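Home | Blog | About Me | Reading List | Contact

What I learned from paying my taxes on a tiny pile of coins

12th May

I have been meaning to write this one since March, when I sat down with a mug of tea and a folder full of printouts and thought I'd be finished by lunch. I was not finished by lunch! My whole adventure in digital money comes to 71 dollars of profit, and it took me three evenings to work out how to report it.

A little background for those of you who are new around here. A couple of years ago I opened an account at Drirov, mostly out of curiosity, and put in a bit of what I'd saved for a new bicycle. I bought, I sold, I swapped one coin for another (this is the part that came back to bite me), and then I moved what was left over to Stuker when they lowered their fees. It never occurred to me that a swap might count as a sale. I thought you only owed something once the dollars landed in your bank.

My friend Ans Desmet set me straight on that. She keeps the books for a few small shops in Fedham and has the patience of a saint. She went through my eight swaps one by one, asked me what each coin was worth on the day, and didn't sigh even once, though I had to look up every single price.

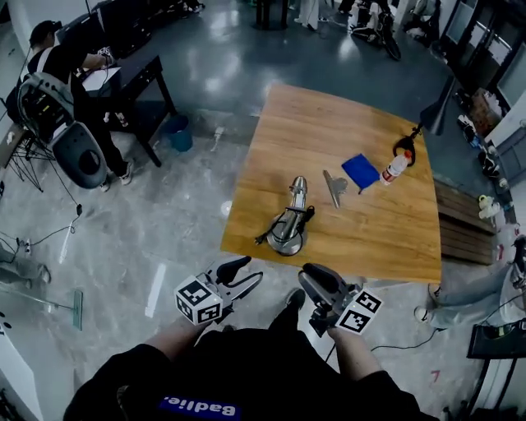
The trouble with records

Drirov lets you download your history, which is lovely, but the file lists the times in one time zone and Stuker's lists them in another. Two of my trades landed on different days depending on which file you believed. Ans had me pick one and write a note explaining it, and I stapled the note to my own copy.

I did look at Mulder, a program that sorts all this out for you, and if I had 2,000 trades I'd pay for it gladly. For eight, a pencil and a spreadsheet did the job.

So now I keep a page at the back of my calendar with the date, the coin, the price and the fee, and I fill it in before I close the laptop. Rules differ from place to place, so please do ask someone who knows yours. And if you've found a good way to handle the fees on transfers, leave me a comment, I'm still puzzling over that one.

We use cookies to remember your comment details. Accept | Read more

Contact | Copyright, all rights reserved | Back to top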